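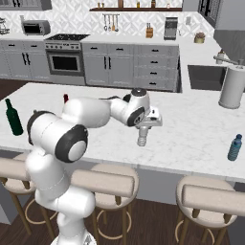 Waldemar Kwiatkowski would like it known that he thinks we should buy the second arm first and argue about the gripper afterwards, and that anyone who has waited out a supplier's lead time in July will agree with him. He said so at the planning meeting on Thursday, and again in the car park, and he has now sent it to me in writing so that it can go in the newsletter. Consider it gone in, Waldemar!

For those who couldn't come along, we spent most of the afternoon on next year's equipment money for the Cumbridge kitchen project, and I must say it was a more cheerful meeting than the last one. The happy news is that the simulation side is nearly paid for. The rendered kitchen, with its marble island and its bar stools and its white arm reaching over the worktop, has been doing a great deal of our early work for us, and a bottle knocked over in there costs nothing to mop up. We've set aside £768 to keep it going for another year, mostly for storage, plus a little for Octavio Orellana to have more bottles and small appliances modelled (he has a list, and the list is long).

The real arm is the harder question. We have two quotes in hand, one from Vitano and one from Sowa. Vitano's is the cheaper to buy, but the mounting plate and the spare fingers are priced separately, and by the time you've added those and the delivery the gap has shrunk to £311, which several of us felt was not much to fall out over. Sowa will include a day's training on site, though their wait is 27 weeks against Vitano's 8, and that would take us well past the point where we'd hoped to be trying things on a proper counter.

There was also a good long talk about the counter itself. A kitchen island is a lovely thing to reach across on a screen, but somebody has to pay for a solid one, and the arm has to be bolted down to something next to it. Please do measure your doorways before you offer us a home for it! The Mimby workshop has kindly offered floor space by the back wall, and we're going over to look at the sockets.

If you have used either supplier and have a view on their repairs service, good or bad, do drop me a line before the order form goes in. I'd also be very glad to hear from anybody with a sturdy worktop going spare, marble or otherwise, and we can collect.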